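20 November 2019

Dryer unloading again, second day on the same machine. The target for this task is 1000 accepted episodes before the model group retrains, and we are at 400. At the present rate that is slow but not alarming. I would take slow over a repeat of May, when we threw out most of a batch for bad timestamps.

Started with the clock check. Joint states and wrist video agreed to within one video interval on all three trial recordings, so I left the offsets alone. Homed the arm, ran the gripper open and closed several times, zeroed the force reading with the fingers open. The zero had drifted slightly since yesterday. I wrote the value on the log sheet and will compare it tomorrow before deciding if it matters.

The task definition changed overnight. Until now an episode ended when the last item was out of the drum. The new definition adds a final check: after the last item is out, the operator brings the wrist back in, faces the rear wall, holds, and withdraws. The reasoning is that the policy trained on the Dorkent set never learned to stop. It reached into a drum with nothing in it and closed on air until the timeout. It had hardly any examples of a finished drum, and the few it had were clipped from the ends of episodes, with the arm already on its way out.

I also want empty-drum episodes that stand alone, with no laundry at any point. The instruction is the same ("unload the dryer") and the correct behavior is to enter, look, and leave with the gripper open. We agreed on 100 of these. They are short and dull to record, and the temptation is to do every one of them the same way, so I made a list of entry heights and wrist angles and worked down it.

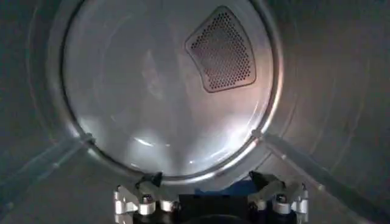
Exposure is the main nuisance. The metal throws the light straight back, and the automatic setting hunts for the first second or so after the wrist goes in. A white sock against a highlight is close to nothing in the recording. I tried a fixed exposure, lower than what the camera picks by itself. Highlights were better, and the sides of the drum went nearly black. Compromise: fixed exposure for half of the episodes, automatic for the rest, with the setting stored as a field so that it can be filtered later. The model group may complain about mixed settings. They complained about uniform ones too.

Reflections are a second problem and I have no fix for it. The old segmentation model from Heo marks the reflected gripper as an object now and then. Our labels do not use that model, but the Uton baseline does, and the comparison will be unfair to it. Made a note for the report.

The baffles need a rule. Yesterday a pillowcase hung over one of them and the operator pulled toward the door, against the rib, until the force limit tripped. Lifting first and then pulling works. I do not want to forbid the bad version, as the recoveries are useful, but I want them tagged. New tag is "snag", applied at the moment the force passes the soft limit and closed when the item is free or dropped. An episode with a snag still counts as accepted if the item comes out.

Drum position is now part of the reset. Left alone, it settles wherever the last pull leaves it, and too many of the early episodes look alike. Before each episode we turn it by hand to a random mark. It costs a few seconds and has been forgotten nine times that I know of. I put it at the top of the reset card in capitals.

Marby firmware: the gripper still reports its width late after a fast close. The delay is steady, around one control step, so I correct it in the export script and leave the raw log untouched. If they ever repair it on their side the correction has to come out, and the script prints a warning to that effect on every run.

Stopped early to copy data. The transfer failed once on a checksum and passed on the second attempt. Disk two is getting full — swap it before the first session tomorrow.

To do: re-zero the force reading and compare, finish the list of low entries, ask for a bag of dark towels, send the new end-of-episode definition to the labelers before they start on yesterday's batch.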